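How to sort small toys and loose pieces into baskets

Small pieces get lost when they go into one deep box. Shallow baskets are easier, and the job takes an evening at most.

What you need

3 baskets of different sizes
A plain cloth for the table
Paper labels and string

Step 1
Spread the cloth over the table and tip everything out on it. A pale cloth is best, as small parts show up against it. Put broken pieces straight in the bin.

Step 2
Make piles by type: blocks, figures, cups and tea set parts, odds and ends. Wipe anything sticky and leave it for 10 minutes to dry.

Step 3
Choose a basket for each of the larger piles. We use the Prilside baskets from Grelline in Trustthorpe, but any will do if you can see the bottom. Run a hand round the inside and trim stray ends.

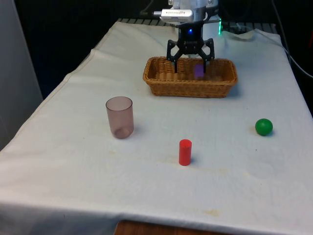

Step 4
Blocks go in first. A wide woven basket with a thick rolled rim suits them well, and even a single small purple block is easy to spot on the tan weave. Leave cups and cylinders out on the cloth until the blocks are done, then give them a basket of their own.

Step 5
Tie a label to each basket and put it on a low shelf. Fill to 2 cm below the rim so that nothing falls out when it is carried. Sort again in March, or when the odds and ends pile needs a basket too.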